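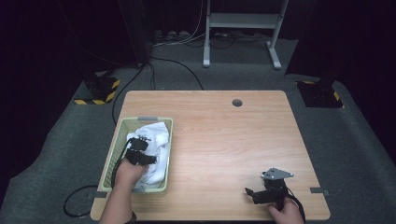
Ropa blanca en la cesta verde claro, pendiente de doblar.

Rutilio Rosales
27 de febrero de 2019

Abro hilo sobre la ropa blanca, que me lo pedisteis en noviembre y se me fue pasando. Va de cestas, de mesas y de cómo doblar sin tener que volver a planchar.

Primero, la cesta. La que uso es baja, de plástico, con los lados calados. Antes tenía una honda de tela y lo de abajo salía siempre con las marcas de todo lo de arriba. En una baja cabe menos y hay que hacer más viajes, pero se ve lo que hay.

No la lleno con mezcla. Lo blanco va solo, también después de lavado. Una vez dejé una toalla blanca con unos vaqueros todavía húmedos y el azul no se fue ni con 3 lavados.

La mesa. Para doblar prefiero una mesa lisa a la cama. En la cama la tela se hunde y los bordes no casan. Pongo la cesta a la izquierda y dejo libre la derecha. Los zurdos, al revés, supongo.

Sobre el montón arrugado: no pasa nada por que la ropa entre hecha una bola si se dobla el mismo día. Lo malo es dejarla así hasta el siguiente. El algodón grueso lo aguanta mejor que el fino.

Para sacar una pieza, busco una esquina o una costura antes de tirar. Si se tira del centro del montón viene todo detrás y acaba la mitad en el suelo. 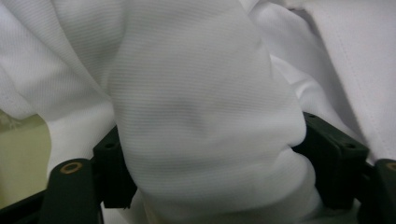
Wenjie Fang: yo con las telas blancas de rayita diagonal me vuelvo loca, nunca sé cuál es el derecho. ¿Tú lo miras antes de doblar o te da igual?

Lo miro, Wenjie, pero por la costura. Por el revés se nota el margen cosido y por el derecho queda plano. Con la rayita sola también me equivoco, sobre todo de noche con luz de techo.

Si es una prenda, la costura sirve además de guía. La estiro primero a lo largo de la costura, luego a lo ancho, y el resto se coloca casi solo. Si empiezo por el bajo me queda torcida.

Con los bajos que se rizan no hay mucho que hacer en seco. Los aliso con la palma, doblo hacia dentro y el peso de la pila hace lo demás. Para una visita, plancha.
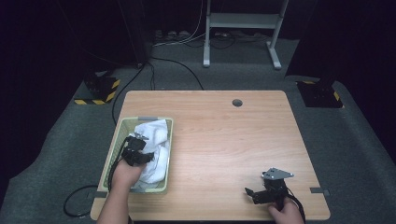 Las toallas son más fáciles. A lo largo por la mitad, otra vez por la mitad y luego en tercios. Así me entran en un estante de 18 centímetros de alto, que es lo que tengo en el armario del pasillo. En cuartos no entran, ya lo probé.

Las guardo con el lomo hacia fuera. Las recién lavadas van debajo y cojo siempre de arriba, para que no se gasten las mismas.

Me preguntaba Huiling Yan por el suavizante. En toallas no pongo. Quedan más blandas al tacto, pero a mí me secan peor. En camisetas, medio tapón.

Y lo del agua: lo blanco grueso a 60, lo que lleve elástico a 30. La etiqueta manda, aunque en las toallas viejas ya no se lee nada.

La cesta la aclaro una vez al mes en la bañera. En los agujeros se queda pelusa y luego aparece pegada en la ropa limpia. Un cepillo de uñas va bien.

Me quedan las sábanas bajeras, que van en otro hilo porque todavía no las doblo como me gustaría. Si alguien tiene un método que funcione sin ayuda de otra persona, que lo deje en respuestas y lo pruebo con la próxima colada.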